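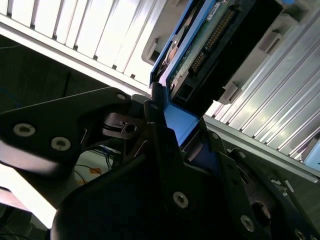 4. Fitting the second drive

Switch off the Hustach at the wall. The button on the front only sends it to sleep, and it sleeps lightly. Slide the drive into its caddy with the green circuit board left exposed, then take hold of the blue tab and offer the caddy up to the slot between the finned panels.

1. Keep the gold pins clear of the fins.
2. Push until the caddy stops.
3. Push again. It was bluffing.

Caution: if it sticks, draw it out and start over. Force is covered in section 181, under Repairs.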